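Shelf liner and humidity, part two

Adhesive liner was left at 80 percent humidity for 14 days. Two of the strips lifted at the corners.

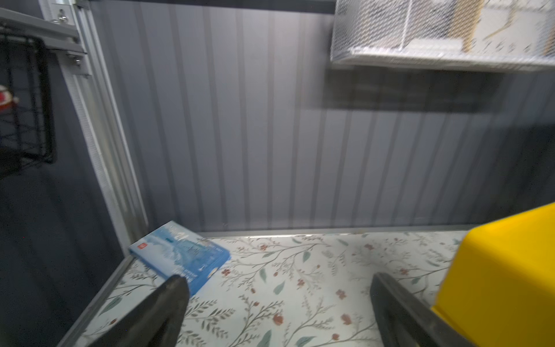

Shahnaz Cassim wrote that her liner lifts only where she skipped degreasing, and that humidity has nothing to do with it. Possible — I wiped mine with water alone. The next set gets rubbing alcohol first, then 31 days at the same setting. Peel readings go in the February post, along with the Nalton strips.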